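Bedametti Foam Roller: My Review After One Month

I bought the Bedametti roller in September, when my calves became so tight after long runs that I walked down the stairs sideways. My coach at the club, Orhun Aksoy, has the same model and he told me to stop complaining and get one.
I ordered it online and it came to Dresden in four days. 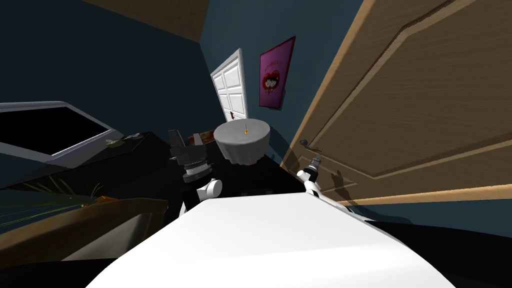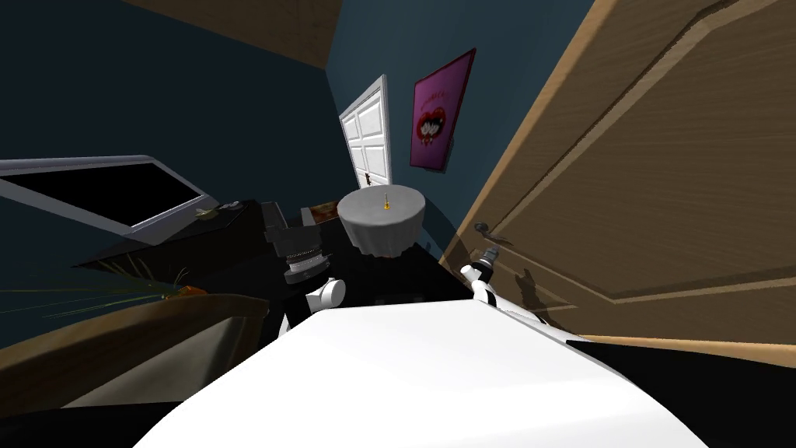
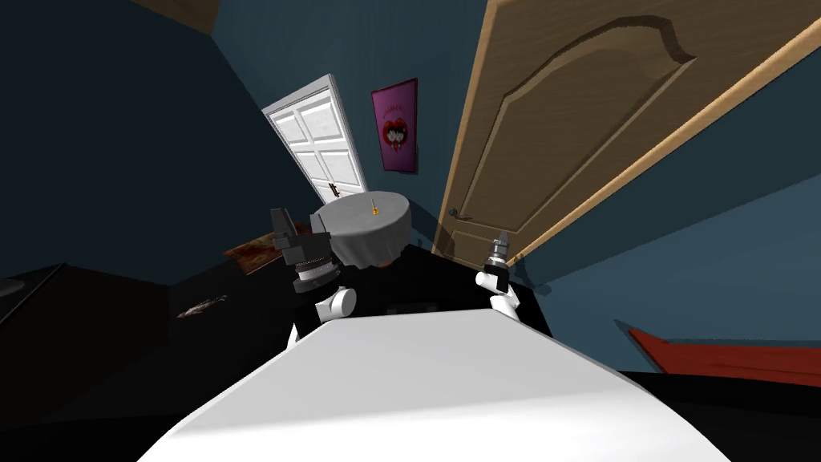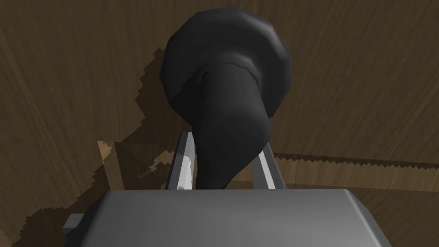
First, the size. The roller is 53 centimeters long, and this is a good length for me. My old one was shorter, and when I rolled my back I was always falling off one end. With this one I can put both calves on it together and still have space. It is too long for a normal gym bag, so if you travel to races, think about that before you buy.

The surface has two zones. One half is smooth and the other half has raised ridges. I used only the smooth half in the first week, and I recommend this to everybody. The ridges are hard. When I tried them on the outside of my thigh, I said some words in Polish that my mother would not like. Now I am used to them, but I still do not use them the day before a race.

The company says it can carry up to 185 kilos. I cannot test this, but I am not a small person and the roller has kept its shape. The old one had a flat side after a few months — very annoying, because it made a knocking sound on the floor each time it turned.

There are a few things I do not like. The smell was strong when I opened the package, like new tires, and it stayed for more than a week. The ridges also collect dust and hair. You can wipe them with a wet cloth, but it takes patience. And the booklet with exercises is poor. The drawings are so small that I could not understand where the left leg should go. Maja Ostrowski from my Sunday group sent me a better routine, which takes ten minutes, and I follow that one.

Does it help? My legs feel lighter in the evening, and I have missed no training since I started. I also began to sleep more in the same month, so I cannot say that the roller did everything. I use it four or five times a week — mostly while I watch television.

The price was 339 zloty in the Chmielewska shop, with delivery. This is a lot for a piece of foam. If you run only once a week, a cheaper one is enough. I would buy mine again, but I would wait for a sale and ask if they have it in gray, as the orange one shows every mark.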